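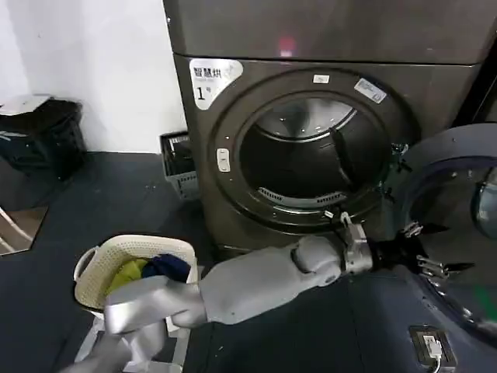

3.2 Shared laundry rooms

Dryers in shared laundry rooms were often stacked to save floor space. At Giranora, 34 residents kept a diary for July, noting each load and how long it stayed in the drum after the cycle ended. Numbered stickers made it easy to match a diary entry to a machine.

Delays were longest in the evening, when loads sat for nearly 400 seconds before anyone came – longer on bedding days.
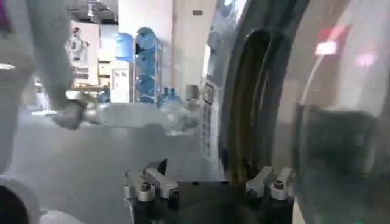 Figure 2. A clear plastic bottle held close to horizontal.

Residents also wrote down what they brought besides clothes. Drinks were the most common entry at both Giranora and Neritz, followed by books. Dogbe's coding sheet was used at both sites.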